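Moving the build scripts off the old machine

21 March 2002
Posted by the Gomwood page owner
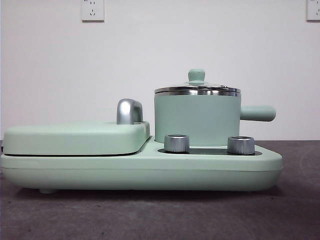
I spent most of this week getting the Panesier parser to build on the new machine. The grammar file is 618 lines long and the generator I had been using, Vonthorpe, would not compile there at all. I looked at patching it and gave up after two evenings. I went through the Ghaffari manual and decided to write the parser by hand in C.

It went better than I expected. Expressions took five functions, one per precedence level. The error messages are clearer now, and the build has one less tool in it. Speed is the same as far as I can tell. There are still 11 failing tests, most of them to do with nested comments. The lexer throws away line numbers when it leaves a comment, so I need to fix that first. I hope to have a tarball up by June.

Contact: use the mail form. Copyright 2002 Gomwood. Back to top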